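Filed under: Around the Office, Kitchen Corner

26 January 2021 | By Miyuki Kamata

Mug trees are back in the second-floor kitchen

The cupboard over the sink at Yeoman has been too full for a while, and the mugs at the back only came out when everything in front had been moved. As of this month we are using mug trees on the tables. They are plain wooden stands with a post in the middle and pegs out to the sides.

Please hang your mug by the handle and leave it there when you are done with it. Dry it first – water runs down the post and marks the wood. Heavier mugs should go on opposite sides so the stand keeps its balance, and anything with a very thick handle is better off on the shelf.
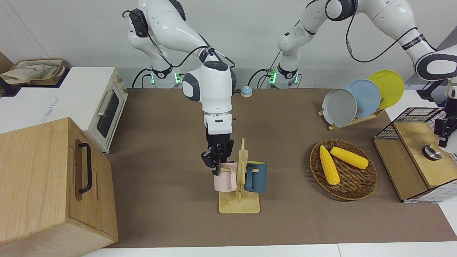
Two mugs to a stand is plenty for the smaller ones. A pink one and a teal one side by side are easy to tell apart, but we have 12 plain white mugs left over from the Renura launch and those all look the same. If one of them is yours, put a dot of paint or a sticker on the bottom.

Mugs still unclaimed in September will go to the Zeltidberg office, where they are always short. The old plastic rack is free to anyone who wants it. It holds plates fine but is missing 3 of its clips. Let me know by email and I will leave it at the front desk.

Last updated: 26 January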